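Ticket 400: Pre-run checks on the flag cell, Wallport
Opened by: Mali Trevor
Status: Open, waiting on Quaye
Priority: 3

March 20, 2026
The Cluseck work rule calls for a clear zone around the gripper before the arm is released to auto. The checklist in use at this cell dates from November and has no line for loose cloth or for cable slack near the wrist. Operators are signing a form that does not match the rule.

Steps taken
Compared the November checklist with the current rule. Two lines missing, as above.
Asked Grutstead for their copy. Same gap.
Drafted the new lines:
- Cloths and wipes off the work surface before release.
- Gripper cable seated, slack kept clear of the fingers.
- Scale and other bench tools outside the marked reach - or listed on the form as fixtures.

Open question
The rule does not say whether a tool left in place for the whole shift counts as a fixture. I read it as yes, provided it is listed. Need this in writing from Quaye before the form is reissued. Old form stays in force, with the new lines added by hand and initialed.

Attachments

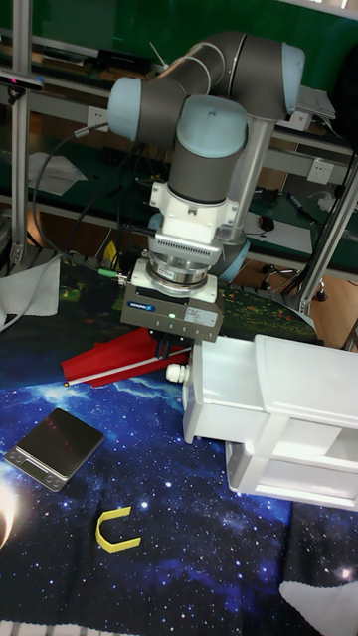
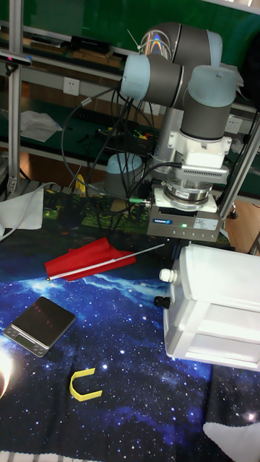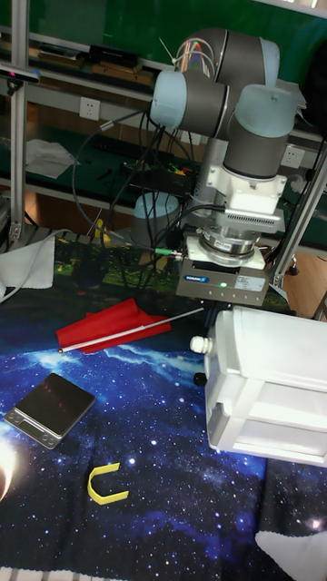

Attachments 1 to 3: flag cell, gripper over the work surface, scale and white cloths on the table.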